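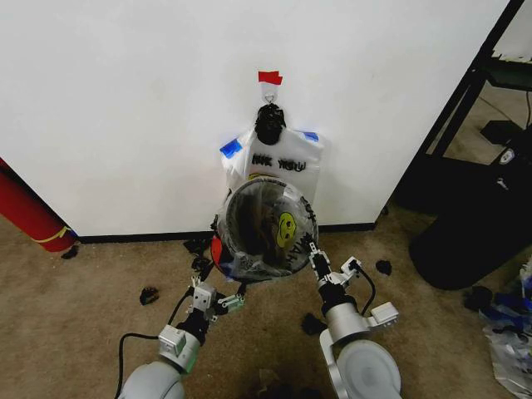 Figure 3. Hand-lettered plastic bag on a wall hook, with a round clear container on the floor in front of it.

4.2 Patience as a news problem

The Lirthorpe water boycott had everything a social movement is supposed to want except an audience. For 17 months, households in the three lower districts withheld the new meter charge and paid the old one into a shared account, on time, with receipts. The utility, Goicoechea, could not easily call this theft, though its lawyers gave it a try. The regional press had a different difficulty. Paying a bill is hard to photograph.

We coded every item mentioning the boycott in the two daily papers and the evening bulletin. Of 1,963 items, most fall into a short burst at the start and another around the single afternoon on which a window was broken at the Goicoechea office. The window received more coverage than the whole of the preceding winter. Responsibility for it was never established, and the movement's written apology, which included an offer to pay for the glass, ran on an inside page beneath the tide tables.

This pattern will surprise few readers of the literature on protest and news. What interests us is how participants adjusted to it. Milagros Segura, who kept the account books in the Rerlow district, described the early strategy as "waiting to be noticed for behaving well," and allowed that it had not gone as hoped. By March the Rerlow group had stopped sending out press notices and begun sending out its ledger instead, one page at a time, to every shop that would tape it up. Passersby read it closely, mostly to see which of their neighbors had fallen behind. Compliance in Rerlow rose. Solidarity may have played a part.

Prurura, the newsletter that grew out of this practice, has been treated elsewhere as the voice of the movement. We would put it more modestly. Of the 30 issues we were able to locate, the majority give their front page to meeting times, corrections to meeting times, and an argument over chairs that outlasted the boycott itself. Political demands tend to appear on the back, where there was room. Yet it was this paper, and no manifesto, that former participants could quote from memory in interviews.

Such material survives badly. Hand lettering on household plastic (Figure 3) is no archivist's favorite, and newsprint stored in kitchens fares little better. Our set of Prurura has gaps in its second year that we have not been able to fill, and the claims made here about that period rest mainly on interviews.

A further caution concerns memory. Thongchai Ratanaporn, interviewed on 04/12/2024, recalled the final settlement as a crowd outside the town hall, singing. The council record shows a vote taken before lunch with the public gallery closed for painting. When we raised this with him, he agreed that the record was probably correct and said he would go on remembering the singing. Several other respondents remember it too – they differ only on the song. We have kept both versions in the dataset, coded separately, and return to the settlement in Section 5.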